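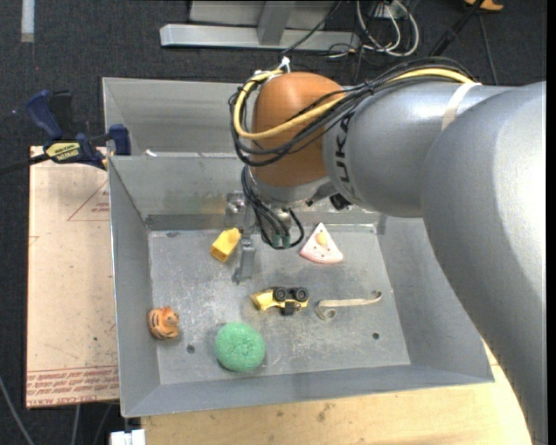
A reader wrote in after the last post to ask why I keep blaming the cable when the log plainly says the gripper lost communication, and whether I had tried replacing the gripper first. I had. Same fault, 24 cycles later.

Posted 06/08/2019

Some numbers, then. The cell ran 586 picks between the last clean calibration and the first dropout. The controller reported a tool communication timeout, held position over the bin and waited for a reset. After the reset it ran normally, so I did what everybody does and carried on. There were 7 more dropouts that afternoon.

The log from the Vekness controller gives joint angles at each fault. I should have plotted them on day one. All of the dropouts fall in the same corner of the work area, with the wrist rotated near its limit to get the finger down beside the bin wall. The picks in the middle of the floor never failed.

The dress pack is external on this arm. The cables run along the top of the forearm under a strap, cross in front of the wrist housing and loop around it. The loop has to supply all the slack for the last joint. When Kositz moved the strap forward in November to stop the bundle snagging, the loop got shorter, and at full rotation the strain went into the connector. I measured continuity on the bench and found nothing. With the wrist turned and the cable under load, one conductor opened every time.

The safety side bothers me more. The Wako gripper keeps its last commanded state when it loses communication. If it is holding a part, it goes on holding it – fine. If it was closing, it finishes closing, and the held arm tells you nothing about that. I had my hand in the bin twice after a dropout with the drives still enabled.

Changes so far: strap moved back, loop lengthened, new cable from Kamer, wrist rotation limited in software. A tool timeout now drops the drives. It has done 504 picks since without a fault, which is still fewer than the first run.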